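Inskip Cloths and Baskets: read me first

Welcome, and thank you for taking an interest in our little collection. Inskip is a set of pictures and notes about household cloths: how they look when dropped on a worktop, folded in a hurry, or tucked into a storage basket with other odds and ends. Carol Kettle began it at the Musbridge workshop, and Wayne Oakley looks after the files and answers the letters (slowly, but he does answer them all).

What you will find

There are some 3000 pictures, sorted into 23 folders. Each folder covers one sitting, with its own cloths, its own surface and usually a basket or two. Every folder has a plain text file called notes, and we do urge you to read it before you start, as Carol writes down all sorts of useful things in there, such as which cloths have been through the wash so often that they no longer hold a crease.

Names we use for things

cloth: any loose piece of fabric, whether crumpled, flat or folded
top: the surface the cloth is lying on
basket: anything soft-sided that is used for storage
bits: crumbs, specks, threads and other small stray matter

We leave the bits in. Wayne wanted to wipe everything down between sittings, and there was quite a long talk over tea, but a well-used worktop has marks and specks on it, and we would like the collection to look like the sort of room people do their chores in.

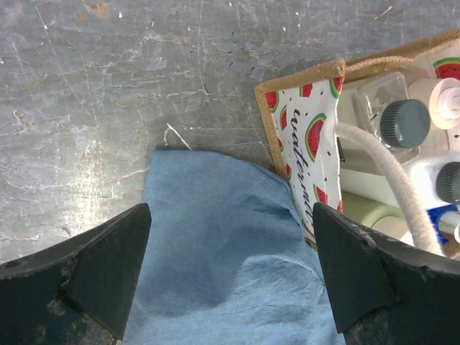 Folder 8: light blue cloth, crumpled, on a scratched grey top; fabric basket with watermelon print.

Patterned baskets are noted by their print, so you can look for "watermelon" in the notes and come straight to that one. Where lettering is only partly in view, we copy the letters we can read and leave it at that.

Known gaps

Folder 13 is short of notes for its last few pictures. Dark cloths are rather thin on the ground, and we hope to add more.

Changes

1 May 2021: colour names tidied throughout, so "pale blue" is now "light blue" everywhere. Old spellings of Musbridge put right.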